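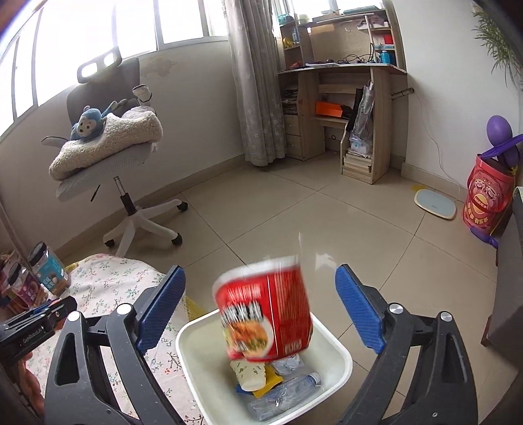
Our project began with a rather small question, which was how much of what a student throws away in a bedroom could have gone somewhere better if there had been somewhere better to put it. At Fullgate, the hall at Stokthorpe where most of our group lives, every room is given a single wastebasket, and all sorts of things end up in it together. A red paper food cup goes in on top of a crumpled paper cup, a yellow snack wrapper, a clear plastic bottle with its cap still on and a scrunched-up tissue, and from then on they are all one kind of rubbish as far as the cleaning staff are concerned. We had walked past the big recycling bins in the yard every day for a year, and I'm a little ashamed to say that most of us had hardly used them!

We chose room waste because the kitchens at Fullgate had already been studied by last year's group, and their report (which is kept in the department library and is well worth reading) said very little about what happens behind the bedroom doors. People snack at their desks, and they snack in bed even more, especially near deadlines, so we had a feeling there would be plenty to find.

How we did it

During October we asked residents on two floors to let us look through their bedroom bins before they were emptied. Eight rooms said yes, which was fewer than we had hoped for but a good deal friendlier than we had feared. We put on gloves, spread an old shower curtain on the laundry room floor and sorted everything by hand, writing each item down on a sheet we had borrowed and adapted from the Jultine waste survey. Tissues were written down but not picked over, for reasons I'm sure the reader will understand.

What we found

Over the whole month we recorded 536 items. Of these, 143 were drinks bottles, nearly all of them plastic, and they were by far the easiest thing to put right, as the yard bins take them. Paper cups were harder. Several of us had always assumed that a paper cup was simply paper, but many have a thin lining, and the yard bins don't accept them. Wrappers were much the same story, and greasy food cups had often spoiled the clean paper underneath them.

What we tried next

With a small grant from the Moldovan Fund we bought a second, narrow bin for each of the rooms and stuck a plain label on it saying "bottles and clean paper". One resident kept hers beside the bed and another under the desk, and the one under the desk was mostly forgotten until we moved it next to the door. We would have liked a longer trial, and we would also weigh the bags another time, as counting a tissue and a bottle as one item each doesn't give a very fair picture.

The sorting sheets are in the appendix, together with the label we used. The spare bins are still in the laundry room cupboard at Fullgate, and any resident who wants one is welcome to take it.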